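Mererid Dafis
14 Apr 2025

Right, the boat is finished! Girnidum, a little North Sea stern trawler in 1/72, from the old Daltow kit. I started her in December and she has eaten every spare evening I've had. A thread on the bits that went well and the bits that nearly went in the bin.

First, the kit. Daltow did a run of 500 of these in resin and white metal, and mine is stamped 966 on the underside of the hull, so make of that what you will. The hull casting is lovely. Crisp plating, hardly an air bubble, and the bulwarks are thin enough that I didn't have to sand them back at all.

The instructions are another matter. One sheet, both sides, and the winch drawing has the port and starboard drums swapped. If you are building one, glue nothing on the working deck until you've dry fitted the gantry legs. I glued the winch first. I had to take a razor saw to it at midnight, which I don't recommend with a white metal casting and tired hands.

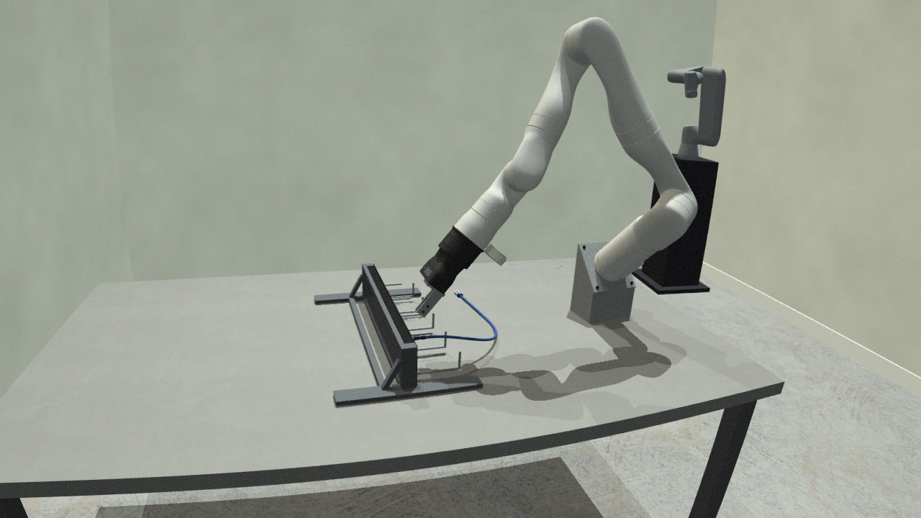
Rigging next, the part I'd been dreading and ended up loving. Warps are EZ-type stretchy thread from the sheaves down to the doors, and proper twisted line for everything that ought to sag. Getting a believable sag is all about how the line hangs before you fix it. Look how the thin blue cable sits looped at the pegs of that dark grey rack - you want that sort of easy curve on deck, with no kinks and no fluffy bits. I run mine through beeswax, then a dab of thinned white glue, then leave it alone overnight.

Blocks came from Manolakis, the 2 mm ones, already drilled. Worth every penny. I made four of my own from brass rod to save money and they looked like peas.

Paint! Hull is a mid green I mixed myself and of course ran out of halfway round the stern. Second batch is a touch bluer. Under the rust streaks you'd never know, and real boats get touched up from whatever tin is open anyway. Boot topping is red oxide from a rattle can, masked with Tratora tape, the narrow flexible one that goes round a curve without lifting.

Weathering was oils over satin varnish. Tiny dots of burnt umber under every scupper, dragged down with a nearly dry brush. Then salt staining with very thin off-white, mostly forward where the spray would hit. I did 40 minutes on one side, stopped, had tea, came back and took half of it off again. Much better! 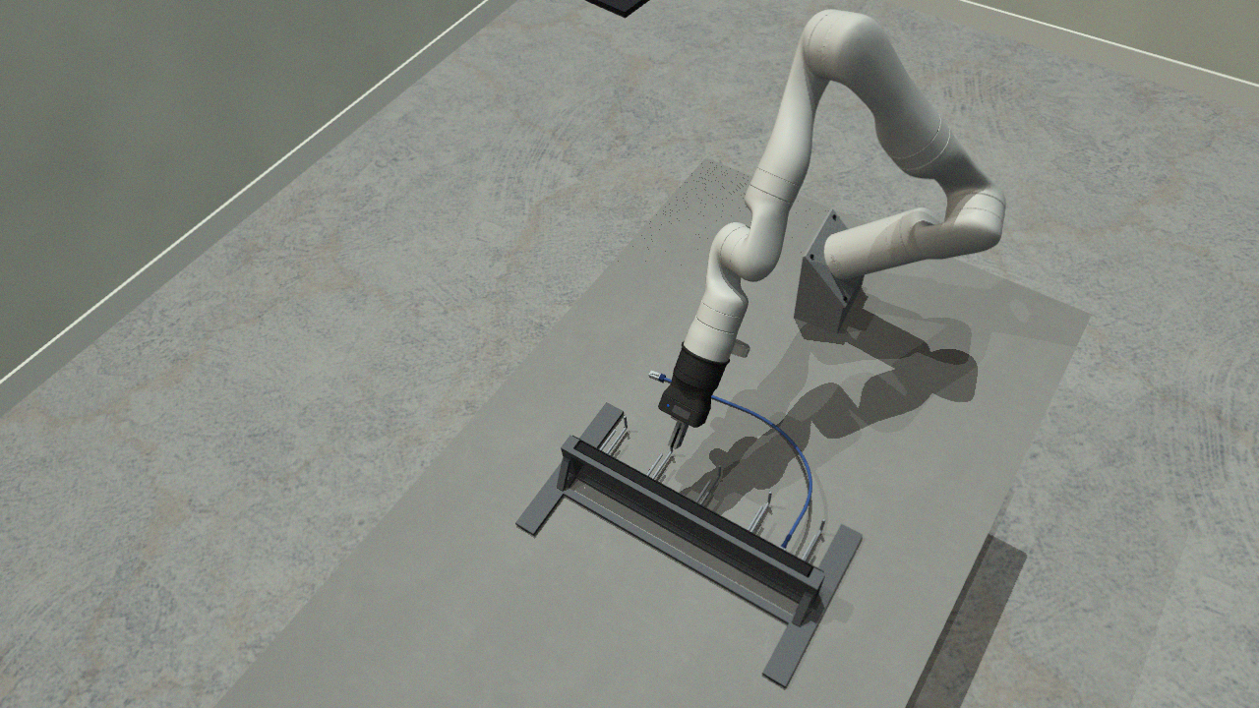
White arm on its grey bracket, reaching down to the fixture.

The nets are hairnets. Yes, really. Sunee Kamolrat put me on to this and I owe her a cake. Two layers, dyed in strong tea with a drop of green ink, bunched up wet over a bit of foam and left to dry in place. The floats are glass beads painted orange. I threaded far too many and now have a jar of them if anyone wants some.

Sunee also talked me into opening the wheelhouse windows and fitting an interior. You can see almost none of it. There is a chart table in there, a chair, a mug on the chart table. I know it's there and it makes me very happy.

Railings: photo-etch, and a bit two-dimensional, so I swapped the forward run for soldered brass wire. Only the forward run, mind. I'm not made of patience.

A few people asked what it comes to. I haven't added it up and I'm not going to. What I will say is that the thread, beads and hairnets cost less than lunch, and they're what everybody leans in to look at.

Still to do: a name board for the base, and a replacement for the radar scanner I snapped off with my sleeve. Twice.

Next on the bench is a steam drifter, 1/72 again so they can sit side by side. It has a wooden deck to plank, and I've cut the first few planks already - couldn't help myself. If anyone has a good way of doing the caulking lines at that scale, please shout. Pencil along the edges looks a bit heavy to me but I'm open to being told I'm doing it wrong.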